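How to Fold a Long-Sleeved Shirt So It Stays Folded

I love a long-sleeved tee, and for years I hated putting them away. The sleeves! They flop out of every pile, they grab the shirt next door, and by the middle of the week the drawer looks like a nest. Then my friend Catríona Phelan showed me the fold she uses, and I have been a little bit evangelical ever since. Once you have the hang of it you can do a shirt in almost 26 seconds, and it goes into a drawer, a suitcase or a shelf stack equally well.

What you need

A clean, dry shirt and a surface bigger than the shirt with its arms out. A table is the classic choice, but I do mine on the bed. A fluffy blanket is fine too, and it grips the fabric a bit so the shirt doesn't slide away while you work.

Step 1: Lay it out

Put the shirt down face up with the collar away from you. Smooth from the middle outward with flat hands, then pull each sleeve out straight by the cuff. Don't skip the sleeves! A twist at the elbow turns into a lump later on.

Stripes are your best friend at this stage. If the bands run straight across the sleeve, the sleeve is straight. If they wander, give the cuff a gentle tug and smooth again.

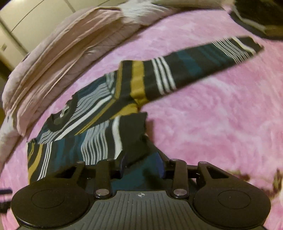
Navy, teal and mustard stripes on the pink blanket, with one sleeve stretched out and the lower part of the shirt folded back.

Step 2: Bring in the sides

Fold the right third of the body toward the center, sleeve and all. Now turn the sleeve down so it runs parallel to the side of the shirt, with the cuff pointing at the hem. Do the same on the left. You should have a long, tidy rectangle with the collar at the top.

If the cuffs hang past the hem (mine always do on the bigger sizes), fold them back up on themselves.

Step 3: Fold up from the hem

Bring the hem up until it sits just below the collar, press along the crease, and fold in half once more. For a shallow drawer, go in thirds instead. The packet should stand up on its own edge, and it's very satisfying when it does.

A few extras

Thick knits don't like the last fold, so stop one fold early and lay them flat.

Button cuffs should be fastened before you start.

For travel, roll the rectangle from the collar end down. I got 2 weeks of tops into a carry-on this way last May and still had space for shoes!

Small kids' shirts only need one fold from the hem.

Next up: fitted sheets. Wish me luck.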